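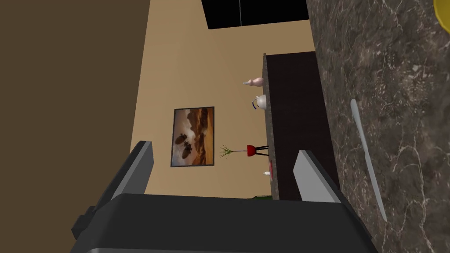

3.2. Recogida de demostraciones

Voy a contar cómo reunimos los ejemplos, porque es la parte que más tiempo nos llevó y la que peor se explica en los artículos que yo leía antes de meterme en esto. Todo se hizo en cocinas simuladas de Pivavville, nuestro entorno, con la cámara montada en la muñeca del brazo. El conjunto final tiene 2377 episodios, teleoperados con el mando Ultex (que es cómodo, pero a la tercera hora te deja el pulgar hecho polvo).

Figura 4. Vista desde la muñeca en una cocina simulada: los dos dedos de la pinza, separados, y un cuchillo sobre la encimera de mármol.

En la figura 4 se ve lo que recibe la política, ni más ni menos. Fijaos en que la imagen sale girada casi noventa grados, con las encimeras en vertical. Al principio yo la enderezaba antes de guardarla y luego me di cuenta de que era una tontería: la muñeca gira durante el episodio y la corrección solo valía para el primer instante. Así que la dejamos como viene, y las acciones se expresan en el sistema de referencia de la propia pinza.

Otra cosa que nos dio guerra fueron los objetos finos. Con un cuchillo, la hoja es estrecha y el error de profundidad se paga carísimo. Para estos casos grabamos 7 variantes de pose inicial por objeto y 2 velocidades de aproximación, y descartamos los episodios en los que el operador cerraba los dedos en vacío (¡los míos, casi siempre!). Los objetos decorativos, como la tetera o la planta del otro mueble, no son objetivo de ninguna tarea en esa cocina. Los mantuvimos igualmente, pues queríamos fondos cargados.

El filtrado posterior lo hace Terkolex, un script que compara la apertura de la pinza con el contacto que da el simulador. Los parámetros están en el apéndice Alcaraz, junto con las semillas de cada cocina.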